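The grippers have landed at Rusance, and the packing crew has opinions

I spent a morning in March at the Rusance workshop in Jorkcombe, where the people who used to pack small electrical goods by hand now spend part of each shift teaching a machine how to do it. I'd expected noise and flashing lights. What I got was a quiet room, decent coffee and a lot of talk about wrists!

The idea is pretty simple. Someone takes a hand-held gripper and does an ordinary bit of handling with it, over and over, and the recordings go off to Fistell, the firm building the automated line. By the time I visited, the crew had logged 1,854 of them. The target is 200 a day, and on a good day they're done before the afternoon break.

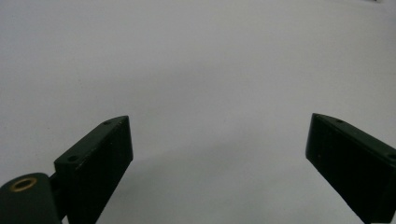

The two fingers of the gripper, open over a plain surface.

Shalini Nautiyal packed orders for years before she moved over to the recording bench, and she was happy to let me have a go. I was terrible. You lose all the feeling in your fingertips, so you have to watch what you're doing the whole time (I chased one plug across the board like a kid with chopsticks). She told me her first week was just as bad, and that she kept reaching in with her bare hand out of habit.

Power strips are a big part of the work right now, and the plugs and cords are what slow everybody down. A cord never lies the same way for long. Shalini reckons a packer sorts that out without thinking, and explaining it to a machine takes all day.

So what changes for the crew? Shifts at the bench are capped at 30 minutes before you swap out, which people like, and the heavy lifting at the far end of the building has mostly gone. Pay is the same for now. The worry is what happens once the line is running. Shetty, the company that owns the workshop, has promised no job cuts for 2 years, and a few people I spoke to would like that in writing with a longer date on it. Others are keen to train as line operators, and Shalini has already put her name down.

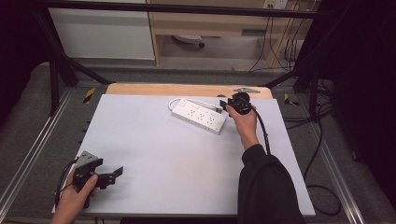

What happens next

The first section of the line goes in this summer, starting with boxed items that don't have cords. Power strips come later, once Fistell is happy with the recordings. I've asked to come back when it's switched on, and I'll be practicing with chopsticks in the meantime.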